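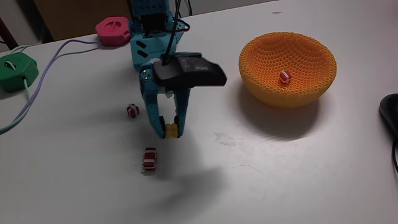 Small stuff: where it goes and how to stop it going there

Every house has a drawer of tiny objects that belong to something. Ours has a hinge pin, a chess bishop, the foot off a blender and a key I'm frightened to throw out. I emptied it one Sunday in March with a cup of tea and a bad attitude, and these are the habits that have survived since.

Use open bowls for anything you touch daily
Lids are where good intentions go to die. If you have to unclip something to put a hair tie away, the hair tie will live on the bench. A shallow bowl lets you see the bottom, and when it's full you've got a clear signal to sort it out or buy a bigger bowl (you'll buy a bigger bowl).

Mesh for the sandpit, solid for the sewing
Holes let grit and crumbs fall through, so a mesh basket suits bath toys, pegs and anything that comes in from the yard. Keep pins, beads and seeds well away from it. I learnt this with a packet of mustard seed and am still finding it behind the toaster.

Washing little plastic blocks and game pieces
Put them in a zippered laundry bag, one you'd use for bras, and swish the lot in a tub of warm water with a squirt of dish soap. Leave for 9 minutes or until you remember. Rinse, shake, spread on an old towel. Don't use hot water on anything you'd be sorry to see go wavy, and don't put anything with a battery or a sticker in at all. Dry them properly before they go back in the tub, or the whole playroom takes on a faint air of pond.

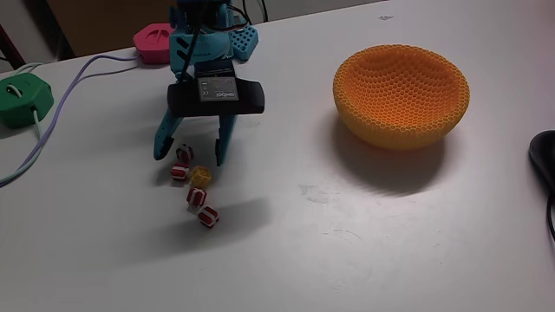

Little cubes on a white tabletop.

Sort on a pale surface
Dark tables swallow screws. If yours is dark, lay down a white pillowcase or the back of some wrapping paper. My neighbour Inese Vaher sorts on a baking tray with a rim, and has been smug about it for years. She's right, too. The rim catches whatever makes a run for it, and you can carry the whole mess to another room when people come for dinner.

Label the outside and the lid
Masking tape and a thick pen. Write what's in it, in words the rest of the household would use. "Misc. fixings" got me nowhere. "Picture hook things" has worked a treat. And if the lid wanders off, at least you'll know what it's wandered off from.

The envelope rule
Spare screws from flat-pack furniture go in an envelope taped to the underside of the furniture. The Truron bookcase in our hall has moved house 2 times with its envelope still attached, which is more than I can say for the shelf pegs.

Finding what you've dropped
Turn the lights off and lay a torch flat on the floor. Everything small throws a long shadow, including things you'd rather not have known about. For carpet, stretch a stocking over the vacuum nozzle, hold it on with a rubber band and go slowly. You'll get the earring back, plus enough fluff to knit a cousin.

The mystery jar
Anything nobody can identify goes in one jar with the month written on it. After a year, out it goes. The key stays. Don't ask me to be reasonable about the key.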